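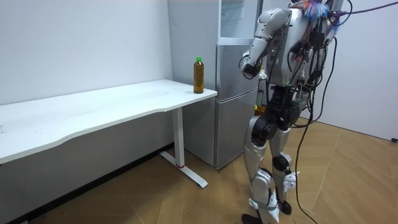 Page last modified: 7th May

Filed under: List archive > Facilities and Services > Shared kitchens

Search this archive Enter keywords Go

To: Building occupants list
From: Ramesh Yadav, Facilities and Services, Grovelero
Subject: Re: Shared refrigerators and the change in cleaning schedule

Dear colleagues,

I write in reply to the message quoted below and to several others on the same subject sent to this office directly.

The cleaning contract for the shared kitchens and break areas has been reassigned to Plorkivlow. Under the former arrangement, refrigerators were emptied and wiped down every Friday evening. Under the new one, this will take place on the last Friday of each month. The contract covers 106 refrigerators in the Miah and Pinero buildings, including those kept in offices and small meeting rooms where the department has asked for them to be included.

The following rules apply in both buildings.

Items must be labeled with the owner's name and the date on which they were placed in the refrigerator. Labels are available at both reception desks.

Unlabeled items will be discarded on the cleaning date. Sealed drinks and condiments will be left in place if they are within the date printed on the package.

Containers will no longer be washed and returned. A container holding spoiled food will be discarded with its contents.

Food for catered events may be stored for one night only, and the name of the event must be shown on the outside of the box.

With regard to cost, the annual charge to each participating department will be $1,592, billed in September. Departments with a single refrigerator will be billed $879. These amounts include replacement door seals and shelves but exclude repairs to the compressor, for which a separate work order is required.

Departments wishing to withdraw a refrigerator from the contract should write to this office and give the room number. The department will then be responsible for cleaning it.

On the question of ice makers, raised in the second paragraph below, I regret that no decision has been made. The water supply on the upper floors of Pinero must be inspected first.

Ramesh Yadav
Facilities and Services

> To: Building occupants list
> Subject: Shared refrigerators and the change in cleaning schedule
>
> Our department has received notice that the weekly cleaning is to end. We have 180 staff using the kitchens on two floors, and a month is a long time between cleanings. Will departments be permitted to pay for an additional visit?
>
> We would also like to know whether the ice makers requested last year have been approved.
>
> Office of the Department Administrator, Pinero

P.S. In answer to the first question above, additional visits may be requested from this office with ten working days' notice. They will be billed separately.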